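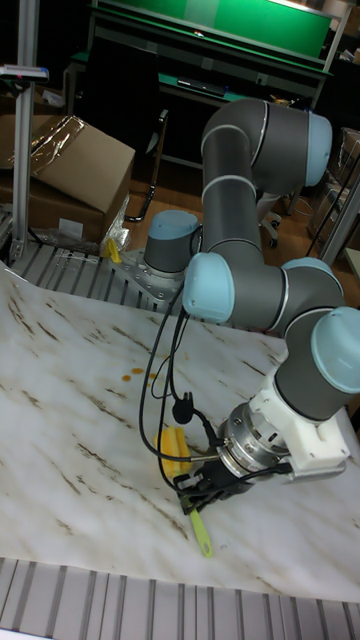
Worktop coverings, then. After nearly a year of putting it off I've gone for one of those big sheets with the marble look, and I want to hear from people who've lived with one before I cover the other table as well. I do a lot of messy small stuff - sauces, fillings, a bit of glue when it's not food - and I was fed up of scrubbing bare board. It's white with brown streaks, and I love it, but white is white, isn't it? Two little orange-brown spots to the left of the yellow sponge and my eye goes straight to them, streaks or no streaks. I thought the pattern would hide more than that. So what are you all using on orange stains? Plain sponge and washing-up liquid, or something stronger? And do you scrape first or wipe first?
Posted by: streakymarble
February 4, 2023

Wipe first, always. Scraping is for porridge. If you've got anything with turmeric or paprika in it you want a damp sponge on it straight away, then washing-up liquid, then a dry cloth. Leave it overnight and it's part of the furniture. I had a pale covering in our old place in Aston and there was a yellow ring by the hob that saw out two tenancies.
Posted by: teapot_towers

Disagree with the above! If there's any thickness to the spill at all you lift it off first with something flat and plastic, THEN wipe. Go in with the sponge first and all you do is take a spot the size of a pea and make it the size of a saucer. Ask me how I know (beetroot, July, my mum's best table).
Posted by: crumbs_and_all

A spot is not a spill though, is it. Nobody is getting a spatula out for two dots.
Posted by: teapot_towers

I would. I keep one just for it.
Posted by: crumbs_and_all

What's it made of, streakymarble? That matters more than the scraping argument. I've had three of these sheets and they all behaved differently. One you could practically boil. One went tacky if you so much as showed it kitchen spray. The one I've got now came off a roll at Seneviratne's in Vakthorpe (the hardware place, they cut it to length for you) and it's been brilliant, but even with that I tried everything in a corner first.
Posted by: bevelledge

No idea, bevelledge, the label went in the bin with the tube it came in. Smooth-ish, bends, bit of a smell when I unrolled it. I'll try a corner. It's more than big enough that I can afford a corner!
Posted by: streakymarble

Bicarb and water, mixed to a paste, leave for 20 minutes, wipe off. I've no idea why anyone buys sprays. A tub lasts me ages and it does the sink too.
Posted by: lidless

Bicarb is gritty, lidless. On a shiny surface it'll dull it in time. I did this to a tray and you could see a matt patch exactly where I'd been keen.
Posted by: bevelledge

You're meant to let it sit, you're not sanding a door.
Posted by: lidless
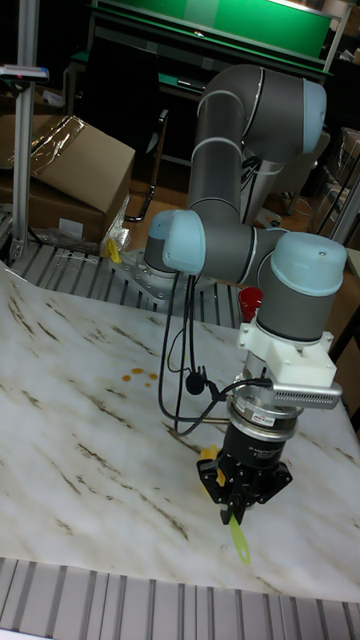 Tools next, as there seems to be some feeling about spatulas! I've been going through what I keep for the table and chucking out anything with a metal edge, after reading bevelledge on dulling the surface. I want it down to a sponge, a cloth and one plastic thing. The front-runner is the see-through yellowy-green sort with the loop at the end, partly for the colour, I admit - you can find it at the bottom of a full washing-up bowl, or you can if you don't also have bright yellow bits of plastic lying about next to it, which I do. I like a narrow one for getting under blobs and a loop means it can go on a hook. Is plastic definitely all right on these sheets, or can it still leave a line if you lean on it?
Posted by: streakymarble

Plastic's fine. Keep it flat, don't dig with the corner. And check the edge now and then, they get little burrs on them after they've been near a hot pan and a burr will scratch as well as any knife. Mine gets a quick rub with a nail file, don't laugh.
Posted by: crumbs_and_all

Loops are a swizz. Gunk gets in the inside of the curve and you need a bottle brush to get it out again. Straight handle, every time.
Posted by: teapot_towers

teapot_towers is there any household object you are in favour of
Posted by: lidless

Teapots
Posted by: teapot_towers

Back to sponges for a sec. The green scouring side on the cheap two-sided ones is much rougher than people think and I'd keep it away from any printed pattern. I buy plain ones with no scourer, 40 in a box from Dollarard, and I use them till they go limp. They get demoted from table to hob to bike. Also let the sponge dry out standing on its edge, a wet one left flat on a pale sheet can leave a faint mark of its own, mine did.
Posted by: bevelledge

40!! Where do you keep 40 sponges
Posted by: crumbs_and_all

Loft. Next to the jam jars.
Posted by: bevelledge

One thing nobody's asked, how have you fixed it down? Mine's only held with tape along the back and it creeps forward every time I wipe towards me. Then crumbs go under it and you get those little bumps. I've gone back to lifting it off once a month and doing the underneath, which takes two people if it's a big one.
Posted by: lidless

Double-sided tape at the corners for me and I do regret it, it's going to be a pig to get off. Clips if your table has an edge that'll take them.
Posted by: bevelledge

Update on the corner test. Washing-up liquid: fine. Bicarb paste: fine as far as I can tell, but I only gave it the 20 minutes and no rubbing (thank you lidless, and thank you bevelledge for frightening me). I haven't tried spray and I don't think I'll bother. I dripped a bit of curry sauce on there on purpose, scraped half of it and wiped the other half, and the scraped bit did come up with less of a smear round it. Sorry teapot_towers. There's a very faint orange shadow under both if you get the light right.
Posted by: streakymarble

One test. Do it again with oil in it and get back to me.
Posted by: teapot_towers

Put it by a sunny window for the shadow, tomato stains on my plastic tubs fade like that. No idea if it works on a sheet that size, you'd have to move the table.
Posted by: crumbs_and_all

Table's not moving, but the offcut might. Will try the oily one at the weekend.
Posted by: streakymarble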